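Okay, I finally have to talk about secondhand office desktops, because my little home server project has taken over my evenings and I love it. Thread!

The short version: big companies lease these things, the lease ends, and a pile of perfectly decent towers lands at resellers for very little money. I got mine through Srour, a refurb shop two towns over that sells by the shelf.

Mine was 40 dollars. FORTY. It now holds every family photo, all my music, and a recipe collection my whole house can search from the kitchen.

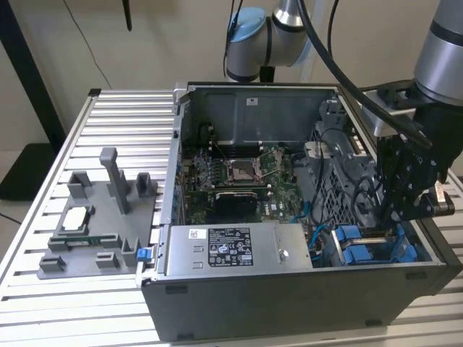 Do you need a fast processor for a home file server?
Almost any desktop chip from the past ten years will do, as long as you're mostly storing files and playing music. Save your money for drives.

Drives are where I went a bit overboard (sorry, wallet). I bought two big ones, mirrored, so if one dies the other carries on. And then a third that lives at my sister's place and gets swapped every April. A mirror is NOT a backup, please keep a copy somewhere else!

Photos were the big job. 2488 of them just from the old camera cards, plus everything on our phones. I use Cinaleo to sort them. It groups by date, it's free, and it found duplicates going back to the year 2000.

If you're shopping, ask the seller two things: does it come with memory installed, and is the power supply the original one? Some office models use odd connectors, and a replacement can take a while to track down.

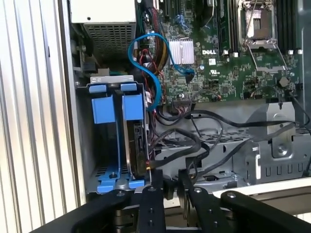
Power supply and its wires, case open.

Noise! Everyone asks about noise. Mine sits in the hall closet with the door cracked and I can't hear it from the couch. A drive does tick now and then during the nightly copy, and I've grown weirdly fond of it.

For the music side I run Skusau, and oh my goodness, the playlists. I ripped 84 CDs over the holidays and half of them I hadn't played since college. My kids now have opinions about ska. 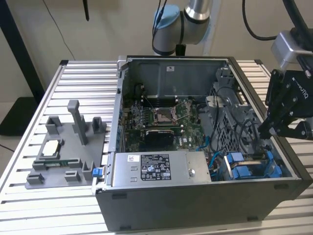

How much electricity does one of these use?
It depends on the model and the drives, so borrow or buy a plug-in meter and leave it on for a full day. Letting the drives sleep overnight can bring the number down.

Next up is moving the recipes into Ondari so we can tag them by what's in the fridge. I've typed in all the soups so far. Soups are a big category here.

Will post the full parts list this weekend. If you've got an old tower running in a closet somewhere, tell me what's on it, I want to steal ideas!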